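我妈寄来的那袋梅干菜

发表于 2022年5月 | 分类:吃喝与过日子

上个礼拜收到我妈从老家寄来的包裹,拆开一看,满满一袋梅干菜,外面裹了三层塑料袋,还是挡不住那股味道。快递小哥把箱子递给我的时候表情有点复杂,我连声说谢谢,赶紧关门。

我小时候其实不爱吃这个。那时候家里一到冬天,阳台上就挂满了芥菜,一串一串的,风一吹就晃来晃去,我妈嫌我爸晒得不匀,我爸嫌我妈翻得太勤,两个人能为这点菜叶子拌一下午的嘴。等到十二月,坛子开封,连着好几个星期,早上是梅干菜配粥,中午是梅干菜蒸肉,晚上剩的汤汁拿来拌饭。我那时候发誓长大了绝对不碰。结果呢,搬出来住第八年了,每年春天就眼巴巴等着这一袋。

这次我想认真做一回扣肉,给我妈打了快一个小时的电话,真正讲做法的大概只有五分钟,剩下的时间她在讲楼下谁家的女儿结婚了、菜场的豆腐摊换了人、我表弟又胖了。做法倒也不难:梅干菜先泡,泡到叶子舒展开,多淘几遍水,我妈说沙子最会躲在菜梗里。五花肉整块煮到筷子能扎进去,擦干,皮上抹老酱油,下锅煎到起泡。然后切片,码碗,铺菜,上锅蒸两个小时。我问她糖放多少,她说“看着放”。我问看着是看多少,她说“你吃了三十多年了还不知道啊”。好吧。
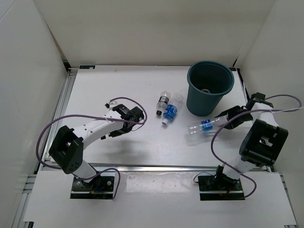 白色台面,三面白色围板

第一次蒸出来咸得没法吃,是我偷懒,菜只淘了一遍。肉倒是烂了,我舍不得扔,第二天切碎了和冷饭一起炒,又打了两个鸡蛋进去,居然很香,一个人吃掉了一大锅。第二次就老老实实淘水,冰糖也敲得碎一些,和菜一起先在锅里炒一炒再铺到肉上。倒扣出来的时候手抖了一下,歪了一角,不过颜色真好看,红亮红亮的,我端着盘子在厨房里傻站了一会儿,才想起来该给我妈拍一张发过去。她回了一条语音,第一句是“肉切厚了”,第二句才是“还可以”。从她嘴里说出来的还可以,那就是很可以了!

周末叫了几个朋友来吃饭。谢宝山是绍兴人,筷子还没动就开始讲他外婆家的梅干菜怎么怎么不一样,说要加笋,没有笋的不算数,讲完自己添了两碗饭。波格丹娜是第一次吃,先夹了一小撮菜闻了半天,说有点像她奶奶柜子里的干蘑菇,后来她把碗底的汤汁全浇到土豆泥上去了(土豆泥是她自己带来的),我尝了一口,说实话,比配米饭还好吃。下次我妈来,我打算做给她看看,估计要挨骂。

袋子里还剩下小半袋,我分装进玻璃罐,放在柜子最里面。宝山想要一罐,我答应了,条件是他得把加笋的那个方子写给我,不许写“适量”。到今天他还没写来,罐子我就先替他收着。

对了,上回有朋友留言问泡菜的水能不能留着用。我妈的意思是不要,头一道水太浑,倒掉就好。但是泡香菇的水她是一滴都不肯浪费的,这个改天再写吧,锅里还蒸着东西呢。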